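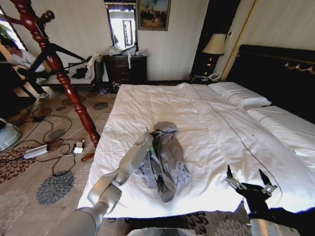

Progress report: garment handling kit, guest room trial

Prepared for the Clargate Innovation Fund
Prepared by Nélida Aravena, Project Lead, Bralska
Reporting period ending July 2019

1. Purpose of this report

Bralska received support from the Clargate Innovation Fund to review the Sosa two-arm handling kit and advise whether it could be offered to small and mid-sized accommodation operators as a leased service. This report covers work completed since the April update, spending to date and the decisions we are asking the Fund to make before the next stage.

The trial is limited to soft goods: shirts, jumpers, towels and pillowcases. Cleaning of bathrooms and the making of beds are outside the agreed scope.

2. Work completed

The April update covered bench trials only, carried out on a padded table at our Baveneck workshop. In this period the work moved into a furnished hotel-style bedroom, with the bed used as the folding surface. A duvet gives under the gripper and moves with the garment, and it was important to learn how the kit would manage on a surface that guests and staff would recognise.

Folding attempts were made with garments laid loosely on the duvet, starting from a crumpled position. The operator guides both arms by remote control during the first attempts with each garment type, and the recorded movements are then used to prepare the automatic routine. A total of 2,590 attempts have been logged in the bedroom setting. Of these, 1,000 were fully guided and the remainder were run with the automatic routine, with the operator free to step in.

An attempt is recorded as complete when the garment has been flattened, folded to the agreed size and placed at the foot of the bed without help. Under this definition, 612 of the automatic attempts were complete. Towels and pillowcases account for most of them. Long-sleeved garments remain the weakest group, mainly when one sleeve is trapped under the body of the garment and the gripper must find a second edge.

3. Findings on the kit

Gripper. The two-fingered gripper is adequate for cotton and knitted fabrics. It will also pick up the duvet cover along with the garment if it closes too low. Sosa supplied a revised closing height setting part way through the period, and double pick-ups have been less frequent with it. We have asked for this setting to be included as standard.

Reach. Garments placed near the middle of a large bed are within reach of both arms. Those near the far side are not, and the base must be moved. Repositioning is done by hand at present and adds to the time taken for each room.

Room layout. Furniture placement matters more than we had allowed for in the original plan. Free-standing pieces beside the bed limit how close the base can be brought, and power leads on carpet need to be routed along the wall before work begins. A one-page room preparation sheet has been drafted and will be tested by staff who have had no earlier contact with the project.

Lighting. Daylight from a window changes the appearance of pale fabric on white bedding over the course of a day. Dark and mid-toned garments were recognised more reliably. The supplier is aware of the problem – no date has been given for a correction.

Documentation. The operator manual is clear on start-up and emergency stop. The section on calibration assumes technical training that most hotel staff will not have, and should be rewritten before any lease is signed.

4. Budget

Spending remains within the approved amount. The only unplanned item was $400 for replacement gripper pads, which wore faster than the supplier's schedule suggested. This was met from the consumables line and no transfer between lines is requested.

5. Risks

The main risk is that performance on long-sleeved garments will not reach a level that operators would pay for within the life of the grant. If so, we would recommend a narrower service limited to towels and pillowcases. A second risk is reliance on a single supplier for gripper parts. Bralska has begun discussions with a machine shop in Baveneck about making the pads locally.

6. Next stage and decisions requested

In the coming period we propose to repeat the automatic attempts with the revised gripper setting in place from the outset, to add a second room with a different floor plan, and to time the full visit from arrival to departure, including set-up.

The Fund is asked to:

– note the results to date;
– approve the addition of a second room within the existing budget;
– confirm that a narrower service would still meet the terms of the grant.

Attempt logs and the draft room preparation sheet are available from the Project Lead on request.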